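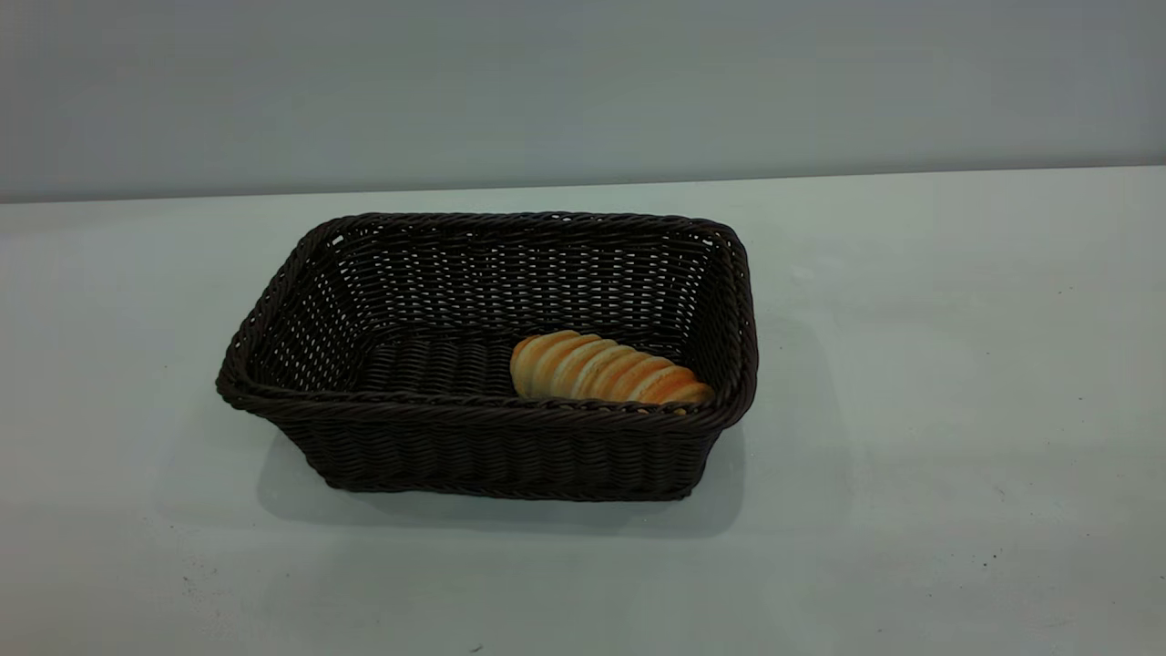
Pieter Msimang has argued that a task program should be written backward from its goal test, and that any team unable to write the goal test in one line of code has no business tuning a grasp. His position is stronger than the one taken in this book, but it is a useful place to start.

CHAPTER 7
Goal Predicates and Task State

7.1 Introduction
7.2 Predicates over Estimated State
7.3 The Containment Predicate
7.4 Persistence and Hysteresis
7.5 Predicates as Preconditions
7.6 Recovery Branches
7.7 Summary and Problems

7.1 Introduction

Chapters 4 through 6 dealt with quantities that vary continuously: joint positions, end-effector pose, contact force, and the object pose estimates produced by the perception stack. A task planner does not work in those terms. It works with statements that are either true or false, such as "the roll is in the basket" or "the fingers hold the roll," and it chooses the next action by checking which statements currently hold.

A function that maps estimated state to such a statement is called a predicate. Predicates are usually short. They are also where a large share of task-level faults originate, for two reasons. The inputs are estimates, with error and delay. The output throws that error away, so that a pose known to within a few millimeters and a pose that is almost a guess both come out as "true."

The running example for the chapter is the transfer of a bread roll from a tabletop to a rectangular basket. The task has one movable object and one container. We write the goal as

in(roll, basket) AND NOT holding(roll)

The second term matters. A roll held by the gripper just below the level of the rim satisfies most geometric tests for containment, and a planner that checks only the first term may end the task with the fingers closed.

7.2 Predicates over Estimated State

Let x be the estimated state at time t. In the Pilcombe planner, used for the exercises in this book, x contains the gripper pose, the measured finger opening, the commanded finger opening, and one pose with covariance for each tracked object. A predicate is declared with a name, its arguments, and the set of state fields it may read:

predicate holding(obj)
 reads: gripper.pose, gripper.opening, obj.pose
 true if: gripper.opening > min_open
 and distance(gripper.tip, obj.pose) < d_hold

The reads line is enforced. A predicate that touches an undeclared field fails to load. The restriction is an annoyance to students at first, but it allows the planner to work out which predicates must be evaluated again when a field changes, and it makes the dependency on perception visible in the source.

Two points about holding should be noted. First, min_open is a property of the object and must be set for the grasp in use. A twisted roll presents a different width depending on where along its length the fingers close. Second, distance is measured to the estimated object pose, and that estimate is at its worst during a grasp, when the fingers hide part of the object from a fixed camera.

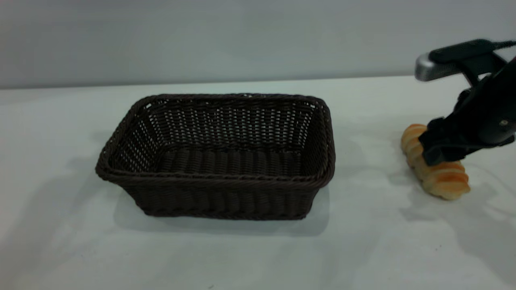

The usual remedy is to stop trusting the visual estimate during contact. When the fingers close, the tracker freezes the object pose relative to the gripper frame and carries it along by forward kinematics until release. Basirska, the tracker paired with Pilcombe, calls this attachment. While an object is attached, its covariance grows with time at a fixed rate, since slip cannot be ruled out. On release, the visual estimate is used again, and the attached estimate serves as the prior.

Attachment introduces a fault of its own. If the grasp misses, the tracker carries a virtual roll to the basket while the physical roll stays where it was. Every predicate that reads only obj.pose will then be wrong, and wrong in a consistent way, so that no amount of filtering over time will expose it. The finger opening must be checked independently. Problem 7.4 asks for the smallest set of fields that is enough to detect a missed grasp before the arm has moved.

7.3 The Containment Predicate

Containment looks simple. Given the container pose and an interior volume V, define in(obj, c) as true when the object center lies inside V. For a box with vertical walls and small objects, the definition is adequate.

Baskets with sloping walls cause trouble. The interior is wider at the rim than at the floor, and a bounding box fitted to the rim includes space outside the walls near the base. An object lying on the table close against the basket may have its center inside that box. A bounding box fitted to the floor has the opposite fault: it rejects a long object that rests against an end wall. A frustum, with separate dimensions at the floor and the rim, removes both faults at the cost of four additional parameters.

Table 7.1 – Containment test results, Sotomayor data set
Volume model: agreement with hand labels, out of 200
Frustum: 189

The remaining disagreements are nearly all cases in which the object lies across the rim. Hand labelers do not agree on those cases either, and the reader should not expect a better geometric model to settle them. A task specification has to state which way they go.

Open weave is a second source of error. Depth returns through the gaps in a basket wall may come from whatever is behind it, and a segmentation step that works from depth alone can break the wall into separate pieces. For that reason the container pose should be estimated from the rim where possible and held fixed between updates.

7.4 Persistence and Hysteresis

A predicate evaluated on every perception update will flicker when the state is near a threshold. A planner that acts on each change will start a recovery, cancel it, and start it again. In one log from the Flemerum test cell, in(roll, basket) changed value 2315 times during a run in which the roll was released once.

Two mechanisms are in common use. Hysteresis applies one threshold for becoming true and a looser one for becoming false. Persistence requires the raw value to hold for a time T before the reported value changes. They address different faults. Hysteresis deals with noise of known size around a threshold; persistence deals with short dropouts of any size.

The default in Pilcombe is T = 2000 ms for goal predicates and zero for safety predicates. Applying persistence to a safety predicate is an error, and the loader reports it as one. For preconditions the choice depends on the cost of starting the action late compared with the cost of starting it wrongly – a comparison taken up in Section 7.5.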